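Search stories Search Go

The Open Day

The letter from Drarkura said to come up to the sixth floor and take off your shoes. My mother read it twice and asked if there would be lunch. I told her I didn't think so, and she put crackers in her purse.

The building was in Bumon, two stops past the hospital, and the elevator was slow. I had expected a factory or at least a big room with a yellow line on the floor. It was an apartment. A young man with a badge opened the door and checked us off on a clipboard. There were 17 names on it and he said most of them had already been through.

In the kitchen they had the robot. It was called Ankrah and it had two arms on a post. It was folding dish towels. It picked one up by a corner, let it hang, looked at it for a long time, and put it down again. Then it picked up the same towel by the same corner.

"It's thinking," the young man said.

"My husband used to do that," said my mother.

After a while it folded the towel. People clapped, and a man near the stove filmed it with his phone. The fold was a little crooked but I have seen worse in my own closet. The young man told us Ankrah had learned from 2,382 folds, all of them done by people, and that in March it couldn't do one.

My mother wanted to know which people. He said people who came in and did it by hand, holding the grippers. They got paid by the hour. She asked how much and he told her, and she nodded slowly. She worked 31 years in the laundry at the Gralorstead Hotel. On a busy day they did 400 sheets before noon, and I don't remember anyone ever clapping.

"Can I try?" she said.

He looked at me. I looked at the towels. He said sure, that was what the open day was for, and he took us down the hall to the bedroom.

There was a pair of grippers, one for each hand. He showed her how to squeeze to close the fingers and let go to open them. She is seventy-four and her knuckles are bad, so I stood close behind her in case. She told me to move back. Then she asked him if the robot minded wrinkles, and he said it had not been trained to mind anything yet.

"Well, that's the first problem," she said.

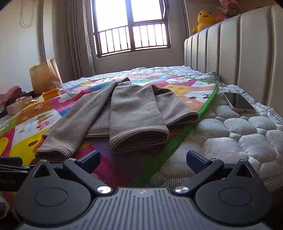 My mother has never started a job without looking at it first. She held the grippers low over the bed with the fingers wide open and stayed like that. The young man started to explain and I shook my head at him. She was looking at the striped thing, finding out which opening went where. It lay all loose on a kid's blanket with a bright green border, and one long piece of it was running off to the left. Somebody's phone was on the mattress pad and she didn't ask whose. "You smooth it before you fold it," she said, to him or maybe to the kitchen. "Write that down." He didn't have the clipboard anymore — he had left it by the front door — so he went back to get it, and she waited for him with her arms out.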